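Walkers wanted for the Matine sidewalk robot safety trial

Matine is looking for people who like a good stroll and don't mind being followed by a delivery robot while they have it. We need paid participants for a re-test of our Enura carrier after a fault we found in March, and we'd love to hear from you even if you've never been near a robot in your life. In fact we'd be especially glad of you!

First, the fault, because you deserve to know it before you sign up. The Enura is meant to follow a person at a steady distance and stop when they stop. During a follow run in March it lost track of its walker, carried on at walking speed for longer than it should have, and bumped her on the back of the heel. She had a bruise and a scuffed runner, and she was very gracious about it, but a loaded Enura is not a light thing and we took the whole fleet off public paths that afternoon. When we went back through the logs we found 379 moments where the tracking had dropped out, most of them so short that the robot had picked the person up again before anyone noticed.

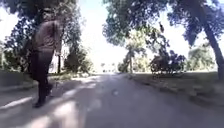 The trouble comes down to light. The tracker decides where a person ends and the background begins, and it does this very nicely on an open parking lot at midday. Put it under big trees and it struggles. Someone in a grey-brown top and dark trousers, walking away along the shady side of a road with bright patches breaking up the shadow, has a head that all but melts into the leaves behind it, and feet that go from sun to shade with every step. Our old software could decide that such a person had gone, and then it made a poor guess about what to do next. The new software is supposed to brake first and look again afterwards. It has passed 600 runs with a padded dummy on a trolley, but a dummy doesn't dawdle, or bend down to do up a lace, and so we need you.

What you'd be doing

You'd come to our test road at Jandurano for a morning or an afternoon and walk up and down it at your own pace while an Enura follows behind. Sometimes we'll ask you to slow down, stop or step to the side. A safety operator walks beside the robot the whole time with a stop button in hand, the speed is limited for the first part of every session, and you can call a halt whenever you please — no explanation needed.

Who we're after

Adults of any height, build and walking style, including people who use a cane or a walker. Please bring comfortable closed shoes and, if you own them, clothes in dull or dark colours.

Pay and practical bits

You'll be paid $150 per session, and that's yours in full even if you stop early. Lunch is on us, along with more tea than anybody needs. An independent safety reviewer from Lazaridis will attend and will have a quiet word with each participant afterwards, without us in the room.

To put your name down, write to Gyu-bin Seo, our trials coordinator, by 13 August 2019. Tell us which half of the day suits you and whether you'd like to read the full incident report first. Gyu-bin is happy to send it out to anyone who asks.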